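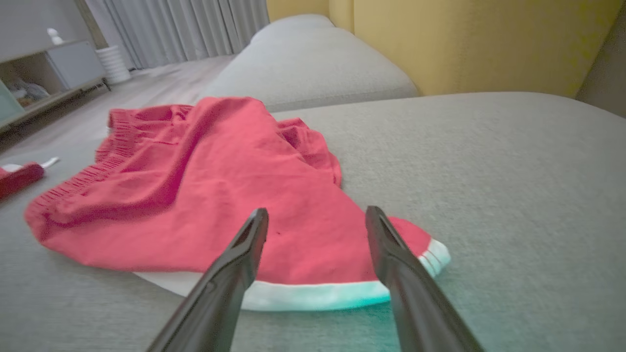

Why can't somebody just tell the robot what to do? A reader from Flivville sent us that one, and it's a good question. Quick answer: words are hard for robots. Try it yourself. Explain how to pick up a pair of shorts, using only words. Pinch where? How hard? Lift how high? See, you'd be talking all day.

So people show it instead. Over and over.

One try from start to finish is called an example. A person guides the gripper — two fingers, a bit like your thumb and pointer — and a small camera near the fingers records what they get close to. Red cloth on a gray sofa, say. The computer saves the pictures and also how the fingers moved. Then again, with the cloth bunched up some other way.

Why so many? Cloth is tricky. A cup keeps its shape, shorts dont. Every heap is a new heap.

At Rundico, one set for picking up clothes has 698 examples in it. About 40 in a good morning. Snack breaks included.

Do mistakes count? Some teams keep them, with a label that says "missed." Others toss them out and go agian.

After that comes training. The computer goes through all the examples hunting for patterns: cloth looks like this, fingers go there. Then a test, on a heap it has never seen.

Try at home: drop a T-shirt 8 times. Draw the shape each time. Any 2 the same?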